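Plernness Open Water Rowing Association
Minutes of the expedition planning meeting

Date: August 31, 2023
Place: Boathouse meeting room, Zorkville
Chair: Imke Brandes
Minutes: Tuncay Öztürkmen
Apologies: none received

1. Minutes of the previous meeting

Approved with one correction. Under item 4, "watermaker membrane" should read "watermaker prefilter." The membrane was replaced last season and is not due.

2. Status of the boat

T. Öztürkmen reported on the condition of the pairs boat Yazıcı. The hull was inspected out of the water. Two hairline cracks in the gelcoat near the aft cabin bulkhead were ground back and filled. The laminate under them is sound. The rudder pintles show wear but are within the limit set in the maintenance log. They will be measured again before departure.

The forward hatch seal leaked during the hose test. The leak was traced to the lower hinge side. A new seal has been ordered and the test will be repeated with the hatch dogged to the marked position. Until then the forward compartment is to be treated as not watertight, and no training row is to go beyond the outer buoy.

The seat rails were discussed. The port rail on the stroke seat has a dent that catches the rear wheel. I. Brandes asked whether it could be dressed with a file. T. Öztürkmen considered that the rail should be changed, as filing would remove the anodized layer and the salt would do the rest. Agreed to change both rails on that seat.

3. Power and water

The Zendix charge controller was bench tested for 22 hours with no faults logged. Battery voltage overnight stayed above the cutoff with the autopilot, VHF and AIS running. With the watermaker added, the margin was small. The crew will run the watermaker only in daylight and will log the battery voltage before and after each run.

The hand pump was stripped and greased. One set of spare O-rings goes in the grab bag and one in the aft cabin. The member who packed the spares last time used the deck locker, and they could not be reached in a following sea. The packing list now names the location of each spare.

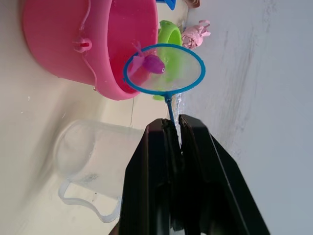

Ballast water was set at the same volume as on the previous crossing. I. Brandes noted that ballast used for drinking must be replaced with seawater the same day and the entry initialed.

4. Route and weather window

The planned distance is nearly 900 nautical miles. The start is fixed for December, subject to a forecast of steady wind from the northeast quarter for the first part of the route. The first 2 days are the critical ones, as the boat must clear the lee shore before the crew has settled into the watch pattern.

Three start options were compared. The northern slip gives the shortest tow but a poor angle on the headland. The harbor wall gives shelter but requires clearance from the port office on the morning of departure. The southern beach was ruled out because of surf. Agreed to use the harbor wall.

The shore contact will send one weather message each morning and one each evening, in the fixed format: wind direction, wind speed, wave height, wave period, pressure trend. No comment is to be added to the text. On the last trip the long messages were split by the satellite unit and arrived out of order.

5. Watch system and food

The crew proposed two hours on and two hours off by day, with longer shifts at night. Objection from T. Öztürkmen that long night shifts led to missed log entries last time. Agreed to try both systems on the overnight training row and compare the logs.

Food is packed by day in sealed bags. The freeze-dried meals have been weighed. Snack bags are not yet complete. Chocolate is to be packed for the second half only, with salted items moved to the first half, when seasickness is most likely.

6. Safety equipment

Life raft service is current. The EPIRB registration still shows the former shore contact and must be updated. Harness tethers were checked and one was withdrawn for a stiff gate. The drogue line is to be flaked into its bag in the presence of both crew members.

7. Actions

Hatch seal, fit and retest: T. Öztürkmen
Seat rails, order and fit: T. Öztürkmen
EPIRB registration: I. Brandes
Port office clearance, first inquiry: I. Brandes
Packing list with locations, new issue: T. Öztürkmen
Overnight training row, both watch systems: crew

8. Any other business

The boathouse key safe code has been changed. Members who need it should ask the chair in person.

Next meeting to be called once the hatch retest has been done.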